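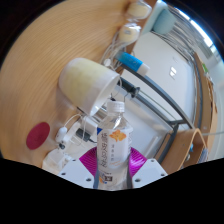
## Open day at the Kaufmann bottling plant, Trellville

The plant opens its doors every October. I went on the 10:30 tour, which cost 4 dollars and was capped at 20 people. Damian Egger, the shift manager, led it.

We started in the blow-molding hall. The bottles begin as short, thick tubes with the neck already formed – only the part below it gets stretched. It was loud in there, and I missed half of what was said.

The label room was better. Kaufmann fills clear plastic bottles for several small brands, Vostidero among them, and most use a wrap-around label. Changing from one label to the next takes 50 minutes, so the runs are planned a month ahead.

The lab was closed, but we could look through the window. After that came the warehouse and a tasting table with two spring waters. I preferred the one from Grakau. My sister couldn't tell them apart.

Parking is behind the loading dock. Wear closed shoes or they won't let you past the front desk.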